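What if Hopkin had kept its river fleet?

lukian_r said:
Timeline so far: POD is January, the Clistitz treaty never gets signed, Hopkin keeps all 14 gunboats. What does the navy look like two generations on?
Click to expand...

Smaller than you think. Coal is the problem, they have none. Every boat burns imports.

bimix
July 27, 2018

Disagree. Wood fired boilers worked fine on rivers. Slow, sure. But you only need to beat whoever is upstream, and thats Gremex, who have barges.

TiagoB
Barges with guns on them – see chapter 5. Also 1,590 men to crew the whole lot, where do they come from? Farm boys who cant swim?

lukian_r
Conscripts from the delta towns. I said this on page 2. They grow up on boats.

TiagoB
Missed that, ok. Still think the officers would be foreign. Uniforms too, probably surplus with new buttons.

m_braganca
Nobody asked about winter. River freezes, fleet sits in port, crews get drilled as infantry. So you end up with marines by accident and a very odd cap.

bimix
Ha. Fair. But does it freeze that far south? Map says no.

m_braganca
Old map. Use teh one Ermelinda posted, the northern half freezes every year.

lukian_r
Right, going with her map. Winter marines are in. Gunboats cut to nine, wood fired, sorry TiagoB. Next post is ranks and cap badges – prob after the weekend, still stuck on what to call the guy in charge of

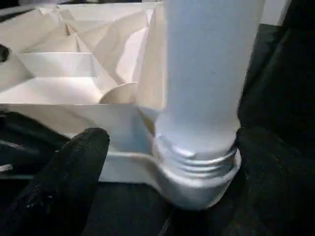

the boilers. Stoker-major sounds dumb. Suggestions welcome.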